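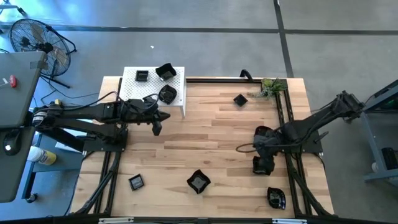

How Do You Teach a Robot to Put Away the Dishes?

Flodix Kids: Machines and How They Work
August 2, 2024

Putting a bowl away is easy for you. You see it, pick it up, and set it down in the right spot. You don't think about which finger moves first.

A robot arm has to be told all of that. It needs to know how far to reach, how to turn its wrist, when to close its gripper, and when to open it again. People used to type every one of those moves into a computer. Many factory robots still work this way, and it is fine if the robot does the same thing in the same place all day long.

Dishes are harder. One bowl is near the plant today and at the other end of the table tomorrow. One is square and another has a wavy edge. A dish might be lying on its side. You would have to type a new list of moves every time something changed.

So people found another way. They show the robot what to do.

What is a demonstration?

A demonstration is one complete try at a job, done by a person using the robot's arms. The person makes the robot pick up a dish and put it where it belongs. While this is going on, a computer saves what the cameras see and how the arms are moving.

The word is long, so people who work with robots often say "demo."

There are two main ways to give a demo.

Way 1: By hand

Some robot arms can be set so that their joints go loose. A person takes hold of the arm and moves it, the way a coach might move your arm to show you a tennis swing. The arm feels its own joints bend and saves the angles.

This works well for slow jobs with one arm. It is harder with two arms. You need one hand for each, and your own body can get in the way of the cameras.

Way 2: By remote control

The other way is called teleoperation. "Tele" means "far," and "operate" means "run a machine." The person might be across the room or right next to the table, but they don't touch the robot's arms.

Some people use game controllers or hand-held trackers. Others use a second pair of arms. The second pair is called the leader, and the pair that does the work is called the follower. When you bend the leader's elbow, the follower's elbow bends too. When you squeeze the leader's handle, the follower's gripper closes.

An arm like this often has 6 joints plus a gripper. That sounds like a lot to steer at once. With leader arms you don't have to think about each joint, and most people can pick up a block after a few minutes of practice. A dish takes longer to learn. The sides are thin and the gripper has to come in at the right angle.

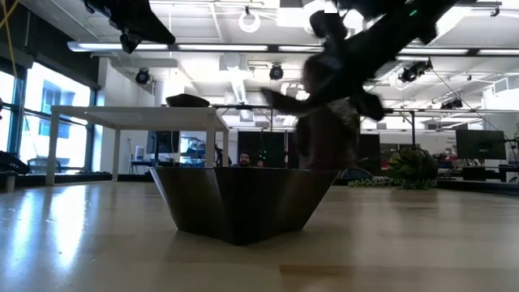
Robot arms at the table. Fast moves can look blurry on camera.

What does the computer save?

Two kinds of things get saved during a demo.

The first kind is pictures. A camera may look at the table from above or from the side, and small cameras may ride on the arms, close to the grippers. Each one saves many pictures every second, like a video.

The second kind is numbers. These say how much each joint is bent and how wide each gripper is open. The numbers carry a time, and so do the pictures. The computer can match them up and say, "When the cameras saw this, the arms did that."

That matching is the part the robot learns from. A computer program looks at the pictures and tries to guess the next move. Then it checks its guess against what the person did. If the guess was off, the program changes itself a tiny bit and tries again. It does this a huge number of times, and the guesses get closer.

How many demos does it take?

It depends on the job. Picking up one block that never moves might take only a few demos. For a table of mixed dishes, a team might record 200 demos before the robot does well, and then decide it needs 700.

The demos should not all be the same. If the bowl is always in one corner, the robot may learn to reach for that corner even after the bowl is gone. So between demos, people change things:

They move the dishes to new places.
They turn some of them around or tip them over.
They start the arms in different positions.
They switch the order in which the dishes get picked up.

What about mistakes?

A person giving a demo can drop a dish or bump the stand. Some of those tries are thrown out. Others are worth keeping. If the person misses the dish, backs up, and gets it on the second try, the robot can learn how to fix a miss. A robot that has only seen perfect tries may not know what to do when something goes wrong.

It also matters that the person is steady. Say one person always grabs a bowl by the near side and another always grabs the far side. The computer can end up guessing something in between, and the gripper goes to the middle, where there is nothing to hold. Teams often agree on one way of doing the job before they start.

The view from the wrist

A camera up high can see the whole table, but an arm can block its view at the worst time. That is why many robots also have a camera close to the gripper. It moves wherever the gripper moves. It can see the fingers, the thing they are holding, and what is right next to it.

Wrist pictures are useful for the last little bit of a move. A dish might need to slide in beside another dish without knocking it. 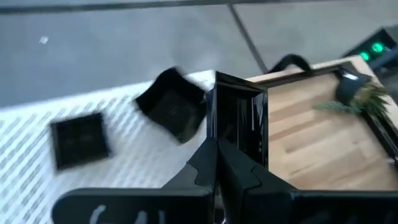
Does the robot know it is holding a dish? a reader from Ponier wrote to ask, and does it know what dishes are for? The same letter said that a baby brother learns things by watching, too, and he doesn't need hundreds of tries.

The robot does not know what a dish is for. It has learned that certain pictures go with certain moves. It has never eaten lunch. Your brother has a big head start, too. He has been touching, dropping, and chewing on things since he was born, and he uses all of that when he watches you.

Try it yourself

You need a friend, a blindfold, a plastic cup, and a table.

1. Your friend is the robot. Put the blindfold on your friend and set the cup on the table.
2. Using words only, tell your friend how to pick up the cup. You may say things like "left," "down," and "close your hand."
3. Now do it a second way. Hold your friend's wrist gently and guide the hand to the cup.
4. Move the cup and do both ways again.

Which way was faster? The first way is like typing in moves. The second is like a demo given by hand.

Words to know

Demonstration: one try at a job, recorded so a robot can learn from it.
Follower: the arm that copies.
Gripper: the part at the end of the arm that holds things.
Joint: a place where the arm bends or turns.
Leader: the arm a person moves.
Teleoperation: running a machine by remote control.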